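Can a machine do the boring jobs yet?
Workshop and Home Automation board, page 3

plika_user
Dad wants to know if he should hold off hiring for the sorting bench. He reckons a robot will do it by February. I reckon he's been watching too many videos. What do people here think?

Desmond Halvorsen
Depends what's on the bench. Boxes, yes. Bolts all facing the same way, yes. Mixed small parts, I'd hire the person.

larance79
Disagree with Desmond. Picking up odd parts one at a time is mostly sorted now. It's slow, but slow is fine if it runs overnight. My colour sorter at home cost me $921 in parts and it does the recycling well enough.

Desmond Halvorsen
Cans and bottles are rigid. Try it with anything that flops. Socks, cords, tea towels. The shape is different every time it lands.

Rima Awad
I'm with Desmond on cords. At our place the loose wire is what holds everything up. You grab one loop and the rest follows or it doesn't, and a connector on the end will catch on whatever is next to it. Circuit boards are easier to find but you have to be fussy about where you grip them.

larance79
Fair enough on wire. I still wouldn't call it unsolved.

Rima Awad
Have a look at these and tell me which bits you'd hand over.
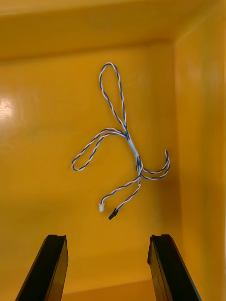 Twisted pair with a connector on each lead, then the tray with the red board:
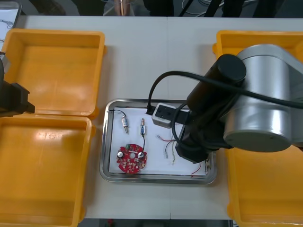 Þórarinn Mogensen
I'd hand over the lot and keep one person to fix the misses. Our dishwasher needs that much supervision and we still call it automatic.

Desmond Halvorsen
Then he's still hiring someone, so the answer to the original question is yes, hire.

plika_user
Thanks all. I'll tell him to put the ad up.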